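Android phone says storage is full but I deleted everything
Posted in Phones & Tablets — Okdale Community Help
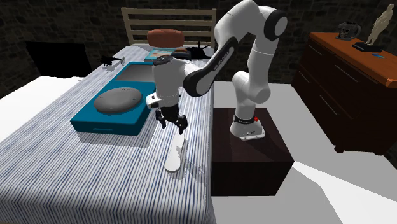 Details from the poster

Guadalupe Solís
My phone keeps telling me storage is full and won't install updates. I deleted 410 photos and a bunch of apps and the number barely moved. It's an older Android with 32 GB. Do I have to do a factory reset? I'd like to avoid that if I can.

2 replies

Abundio Espinoza
Check the trash in your photos app first. Deleted pictures usually sit there for 30 days or more and still take up space until you empty it. Open the app, look for Trash or Bin, and choose Delete all — make sure you don't need any of them.

Then go to Settings, Storage, and see what is biggest. On mine it was a messaging app holding 10 GB of old videos. Go into that app's own storage settings and remove the large files there. Clearing the cache is safe too, but don't tap Clear data unless you know your stuff is backed up.

Restart the phone afterward. The storage number can take a few minutes to catch up.

flindance902
just reset it, fixed mine in March. back up first

Guadalupe Solís
It was the trash. Emptied it and the update is downloading now. Thanks Abundio.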